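메인보드

메인보드(mainboard)는 컴퓨터의 여러 부품을 전기적으로 서로 연결하는 주된 인쇄 회로 기판이다. 마더보드(motherboard), 주기판, 모기판이라고도 부른다. 중앙 처리 장치와 주기억 장치, 저장 장치, 확장 카드는 모두 메인보드를 통하여 신호를 주고받으며, 대부분의 부품은 전력도 메인보드를 통하여 공급받는다. 한국어에서는 줄여서 '보드'라고만 말하는 경우도 많다.

이 문서는 주로 개인용 데스크톱 컴퓨터에 사용되는 메인보드를 다룬다.

명칭

'마더보드'라는 말은 다른 작은 기판을 꽂을 수 있는 기판이라는 뜻에서 나왔다. 여기에 꽂히는 작은 기판은 도터보드(daughterboard)라고 한다. 확장 기능이 전혀 없는 기판을 마더보드라고 부르는 것은 엄밀하게는 맞지 않으나, 일상에서는 구별하지 않고 사용한다. 한국의 판매점과 사용자 사이에서는 '메인보드'가 가장 널리 쓰이고, 교과서와 공공 문서에서는 '주기판'이라는 표기도 볼 수 있다.

역사

초기의 컴퓨터에는 오늘날과 같은 의미의 메인보드가 없었다. 처리 장치, 기억 장치, 입출력 장치가 각각 별도의 기판이나 캐비닛으로 만들어졌고, 이것들을 백플레인(backplane)이라는 배선판에 꽂아서 연결하였다. 백플레인은 대체로 연결 통로의 역할만 하였으며, 스스로 계산이나 제어를 하는 회로는 거의 가지지 않았다.

1970년대에 마이크로프로세서가 보급되면서 처리 장치가 하나의 칩 안에 들어가게 되었다. 그 결과 처리 장치와 기억 장치, 기본적인 입출력 회로를 한 장의 기판에 모으는 것이 가능해졌다. 1977년에 나온 애플 II는 주요 회로를 한 장의 기판에 배치하고 그 위에 확장 슬롯을 둔 개인용 컴퓨터였다. 1981년의 IBM PC도 비슷한 방식을 택하였고, 호환 기종이 늘어나면서 기판의 크기와 나사 구멍의 위치가 점차 공통의 규격으로 정리되었다.

1980년대까지는 디스크 제어기, 직렬 포트, 병렬 포트를 사용하기 위하여 따로 확장 카드를 꽂는 일이 흔하였다. 1990년대 이후에는 이러한 기능이 메인보드에 내장되었고, 이어서 음향 장치와 네트워크 장치도 내장되는 것이 보통이 되었다. 2000년대 말부터는 메모리 제어기가 중앙 처리 장치 안으로 옮겨 갔기 때문에, 메인보드의 칩셋이 맡는 일은 오히려 줄어들었다.

구성

소켓은 중앙 처리 장치를 장착하는 부분이다. 핀이 처리 장치 쪽에 있는 방식을 PGA, 소켓 쪽에 있는 방식을 LGA라고 한다. 소켓의 규격이 다르면 처리 장치를 장착할 수 없으며, 소켓의 모양이 같아도 칩셋이나 펌웨어가 지원하지 않으면 동작하지 않을 수 있다.

메모리 슬롯에는 주기억 장치 모듈을 꽂는다. 모듈의 접점 사이에는 홈이 있고, 그 위치는 DDR 규격의 세대마다 다르다. 따라서 세대가 맞지 않는 모듈은 물리적으로 끼워지지 않는다. 슬롯이 여러 개 있는 제품에서는 채널의 구성에 따라 먼저 꽂아야 하는 슬롯이 정해져 있으므로, 설명서를 확인하는 것이 좋다.

칩셋은 처리 장치와 주변 장치 사이의 통신을 관리한다. 과거에는 속도가 빠른 장치를 담당하는 노스브리지와 느린 장치를 담당하는 사우스브리지로 나뉘어 있었다. 현재의 개인용 제품은 대부분 한 개의 칩으로 되어 있다.

전원부는 전원 공급 장치에서 받은 12볼트 전압을 처리 장치가 요구하는 낮은 전압으로 변환한다. 코일, 축전기, 전계 효과 트랜지스터가 주된 부품이며, 소비 전력이 큰 처리 장치를 사용할 때에는 전원부의 발열이 문제가 되기도 한다. 이 때문에 전원부에 방열판을 붙인 제품이 많다.

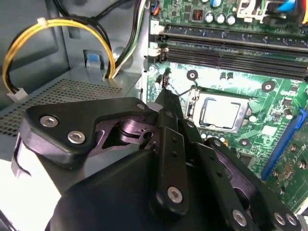
펌웨어는 메인보드의 비휘발성 메모리에 저장되어 있는 프로그램이다. 전원이 들어오면 가장 먼저 실행되어 하드웨어를 초기화하고, 저장 장치에서 운영 체제를 불러온다. 오랫동안 BIOS가 사용되었으나 현재는 UEFI가 그 자리를 대신하고 있다. 다만 사용자들은 UEFI의 설정 화면도 습관적으로 '바이오스'라고 부른다. 컴퓨터의 전원이 꺼져 있는 동안 시각을 유지하는 회로에는 보통 동전 모양의 리튬 전지가 전력을 공급한다.

규격

메인보드의 크기, 나사 구멍의 위치, 후면 단자의 위치 등을 정한 것을 폼 팩터(form factor)라고 한다. 데스크톱용으로는 1995년에 발표된 ATX와 여기에서 나온 규격이 많이 쓰인다.

ATX: 305 × 244 mm
마이크로 ATX: 244 × 244 mm
미니 ITX: 170 × 170 mm

위의 수치는 규격이 허용하는 최대 크기이다. 실제 제품은 폭이 이보다 좁은 경우가 있으며, 그런 경우에는 한쪽 가장자리가 나사로 지지되지 않을 수 있다. 큰 규격을 지원하는 케이스에는 작은 규격의 기판도 대개 장착할 수 있다. 반면에 완제품 컴퓨터 제조사 중에는 독자적인 모양의 기판을 사용하는 곳이 있고, 이러한 기판은 다른 케이스로 옮기기가 어렵다.

제조

메인보드의 바탕이 되는 판은 일반적으로 유리 섬유에 에폭시 수지를 입힌 재료로 만든다. 그 표면과 내부에 구리 배선층을 여러 겹 쌓는데, 저가 제품은 4층, 고급 제품은 8층 또는 그 이상으로 만든다. 층이 많으면 신호선을 배치하기가 쉽고 접지층을 충분히 둘 수 있지만, 가격이 올라간다.

배선이 끝난 판에는 솔더 마스크라는 보호막을 입힌다. 보호막의 색은 전통적으로 녹색이며, 검은색, 파란색, 흰색 등도 사용된다. 색은 기판의 전기적 성능과 큰 관계가 없다. 작은 부품은 표면 실장 방식으로 붙이고, 힘을 많이 받는 단자와 일부 슬롯은 구멍에 다리를 끼워 납땜하는 방식으로 고정한다.

고장과 수리

2000년대 초에는 전해질에 결함이 있는 알루미늄 전해 축전기가 널리 유통되어, 축전기의 윗부분이 부풀거나 내용물이 새는 고장이 많이 발생하였다. 이후에는 고체 전해질을 사용한 축전기가 많이 채택되어 이러한 고장이 줄었다. 그 밖의 흔한 원인으로는 정전기, 소켓 핀의 휨, 먼지와 습기에 의한 단락이 있다.

전원이 들어오지 않는다고 하여 반드시 메인보드의 고장은 아니다. 전원 공급 장치의 불량이나 메모리의 접촉 불량도 같은 증상을 일으킨다. 많은 제품은 시동 과정에서 발견한 오류를 경고음이나 표시등으로 알려 주는데, 신호의 의미는 제조사마다 다르다.

폐기와 재활용

메인보드의 접점에는 금이, 배선에는 구리가 사용되므로 폐기된 기판은 금속 자원으로서 가치가 있다. 한편 오래된 기판의 땜납에는 납이 들어 있어서 일반 쓰레기와 함께 매립하면 토양을 오염시킬 우려가 있다. 유럽 연합에서는 2006년부터 전기·전자 제품에 납을 비롯한 유해 물질의 사용을 제한하였고, 그 뒤로 무연 땜납이 일반화되었다. 기판을 배출하기 전에는 전지를 분리하여 따로 수거함에 넣는다.

같이 보기

인쇄 회로 기판
중앙 처리 장치
확장 카드
전원 공급 장치
전자 폐기물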